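Shop Floor Talk > Returns, Kitting & Packing > Arms on the kitting line, how is it going at your place?

Started by pluncombe_packer
22 replies, showing page 1

pluncombe_packer wrote:
Hi all, long time reader, and I posted a couple of times years ago about tape guns (the consensus was wrong, but that's another thread). I work at a sporting goods kitting house in Pluncombe. We take paddles, rackets, goggles, jump ropes, whatever comes in on pallets, and we put each one into its case or sleeve with the right card and send it out to shops. Management has told us that by July the table tennis line is going over to robot arms, with two of us staying on as what they're calling cell minders and the other four moving to inbound and returns.

I'm one of the two staying. I should be glad, and mostly I am, but I've been on that bench for 12 years and I find myself a bit lost about it. My wrists will be thankful! My wrists have been complaining since before my youngest could drive. What I want to know from people who've been through it is what the day is like afterward. Not the brochure version, please, we've had the brochure version, with pastries.

zipqueen wrote:
Oh, I have opinions on this one, get comfortable. We went through it at Enier two summers ago with goggles and swim caps. The first month was misery, the second month was boring, and from the third month on I'd have fought anyone who tried to put me back on hand packing. You will walk more. You will talk less, or at least less to the person next to you, as the person next to you is now behind a fence and has a motor in it. I missed the talking more than I expected to. We used to get through a whole family wedding from engagement to thank-you notes over one shift.

What changed for me was who got asked things. When I was packing, an engineer would walk straight past me. Once the arms came in, the same engineer was at my elbow every morning wanting to know how I get the strap to lie flat. I got very good coffee out of that.

gus_on_nights wrote:
Glad it went well for zipqueen but I'll be the grump. We had six on my line and now we have one and a half. The half is me, I split with the dock. Nobody was let go on paper. They went to other departments, the other departments were a longer drive or an earlier start, and one by one they found something else. So when your management says four people are moving to inbound, ask what shift inbound is. Ask in writing.

pluncombe_packer wrote:
Thank you both. Gus, I did ask, and inbound starts at 5 a.m., and two of the four have kids in grade school. So I see where you're heading.

gus_on_nights wrote:
That's exactly where I'm heading.

AEscobar wrote:
Araceli Escobar here, I use my own name on this board because half of you know me from the Villalobos days anyway. I'm the lead on a paddle and racket line and we've had our arms since last fall, so I'm maybe the closest to what you're about to get.

First thing, get your name on the training hours now, before it goes live. The integrator will offer a certain number of seats and somebody upstairs will fill them with people who have an office. We had to push for the packers to be in the room, and it was the packers who caught that the trial parts were all brand new and none of them were customer returns. A return doesn't go together like a new one. The zipper has been sat on, the pocket has gone stiff, the handle has tape on it from somebody's uncle.

Second thing, pay. We went up a grade when we took on minding the cells, but only after we wrote out what we were doing that we hadn't been doing before. Clearing faults, logging them, teaching positions, signing off the first piece. Write it all down from day one, even if it feels petty. I kept mine in the back of a recipe notebook.

dockside_bev wrote:
Seconding the notebook. Mine got me a raise and also a very confused daughter looking for the meatloaf.

T_Paredes wrote:
I'm on the other side of this one, I do setup for arms and have done for a good while, so throw your tomatoes now. I'd like to stick up for the slow start a little. People see the thing take its time over one case and they go back to the break room and say it's useless, and then management hears that and squeezes the setup time, and then it really is useless. Give it the weeks it needs.

I'll also say Gus is right about the shifts. I've seen it in more than one plant. It isn't something the person doing setup can fix, but I've started asking about it in the first meeting, and it does make folks look at their shoes.

gus_on_nights wrote:
No tomatoes. Appreciate you saying that. I do want to push on "give it weeks" though. When I started I was given one afternoon. If I'd taken weeks to put a thing in a bag I'd have been out on the sidewalk.

T_Paredes wrote:
Fair! But you came with hands already trained by 30-odd years of buttoning coats and finding keys in the dark. The arm comes with nothing.

zipqueen wrote:
Teodoro, is that you? You set up our swim cap cell! You ate the whole tin of my sister's shortbread!

T_Paredes wrote:
Guilty, and I'd do it again.

pluncombe_packer wrote:
This thread has done me more good than the pastries. One more question and I'll stop being needy. What do they trust you to decide? At the moment if a paddle looks off I put it in the gray bin and no one ever asks me why. Do you still get to do that, or does the machine's camera have the last word?

AEscobar wrote:
Depends how it's set up, so fight for this one as well. With us, the arm can reject a piece and so can I, and neither of us can overrule the other. If I say bin, it's bin. At first they wanted me to type a reason code for each one, and there were 97 codes. I told them I'd use three and the rest could go in the gray bin too. We ended up with a short list on a card.

clelley_carl wrote:
Lucky you. At Clelley the system has the final say and we get a weekly sheet with how often we "disagreed" with it. I disagreed with it over a batch of jump ropes with the handles on backward, and I was right, and it still went on the sheet. I don't mind the arms one bit, it's the sheet I can't stand. I'd take a second arm tomorrow if they'd take the sheet away.

dockside_bev wrote:
Carl, that would make me spit nails. Have you raised it?

clelley_carl wrote:
Twice. Going for a third on Friday.

AEscobar wrote:
Since pluncombe_packer is going to be doing paddles, I'll put one up.

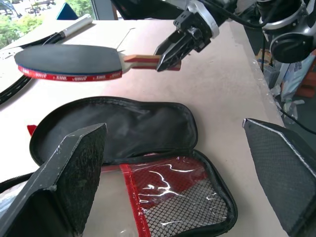 Paddle cases are their own little world and I'd tell anyone starting a cell to spend their first teaching time there and leave the cards and labels for later. A human packer thinks of it as one job, paddle in case, zip, done. For an arm it's a whole string of jobs and each of them can go wrong by itself. Holding the paddle by the very end of the handle, the way it's held there, keeps the fingers off the rubber, and I like that, because a mark on the rubber is a return waiting to happen. But it does leave all the weight out at the blade, so you want to watch for droop as it goes over the case. The other thing I'd look at is that red-lined pocket in the case, the clear one with the net pattern. It's shiny. Shiny clear plastic gave our cameras fits, and one of my packers (not the integrator!) was the one who suggested we tilt the lamp. She got a gift card for it. I thought she should have had a good deal more than a gift card, and I said so.

pluncombe_packer wrote:
Oh that is very much our kind of case. I could do those in my sleep and I believe I have. I've always picked up from the blade edge with my fingertips and tucked it in sideways. It never crossed my mind you'd go in from the handle end.

T_Paredes wrote:
Please tell your integrator about the sideways tuck. I mean it. Show them slowly and let them film your hands if you're comfortable with it. I'd also tell them to keep the zipper well back when the case is open. A loose bit of zipper wandering across the work is the sort of thing you'd flick aside without noticing, and the arm won't.

gus_on_nights wrote:
And get paid for the filming.

T_Paredes wrote:
And get paid for the filming, yes.

zipqueen wrote:
I'm going to disagree with Araceli on one small thing, with love. I'd start with labels. They're dull and easy, and a new minder needs some easy wins before the zippers start. I had cases first and I cried in my car.

AEscobar wrote:
Disagreement noted, and it will not go on a sheet. I suppose it depends on the person. I'd want to get the worst of it over with while the setup people are still in the building, since once they've gone home you're on the phone with somebody in another time zone who keeps asking if you've turned it off.

dockside_bev wrote:
Have to side with Araceli there. Ours left on day ten and the zippers started on day eleven.

pluncombe_packer wrote:
Update before my shift. I took a page of questions to my supervisor this morning, most of them stolen from you all. Training seats: both of us minders are in, and she's asking for one of the inbound four as a backup, which would mean that person stays on days. Pay grade: "under discussion." The bin: she hadn't thought about it and she wrote it down, and underlined it. The 5 a.m. start she says she can't move, but she's going to ask about swaps for the two with kids. It isn't everything. It's more than I had on Monday, though, and I'd never have gone in there without a list.

Gus, she asked who'd told me to get it in writing. I said a friend on nights.

gus_on_nights wrote:
Well, now I've got something in my eye. Let us know what "under discussion" turns into. And keep the page.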